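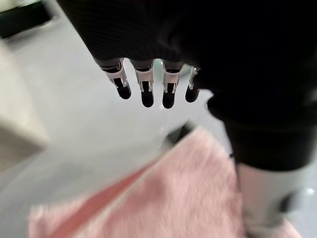
Towel folding: remote-control sessions at Moura

Last updated: April

Search this site Enter keywords Go

The Moura bench has moved on to towels. An operator drives the four-fingered hand by remote control, and each run is stored with the wrist camera view and the joint readings. The set now holds 1,148 runs, of which 571 end in a fold that passed review. Failed runs are kept and labelled.

Shobha Varma has rewritten the operator notes. Bring the fingertips down over a corner, close slowly, then lift before moving across. Terry cloth bunches if the hand travels while still pressing on the table – most of the rejected runs show this.

Drita Grgić is comparing remote control with guiding the arm by hand. Hand-guided runs are smoother but take longer to set up. She wants almost 500 of them before training starts on the mixed set. Operators can book bench time through Skiltness as usual.

Recent items
Norosow: new glove calibration
Prudomov arm back in service
Labelling guide, second draft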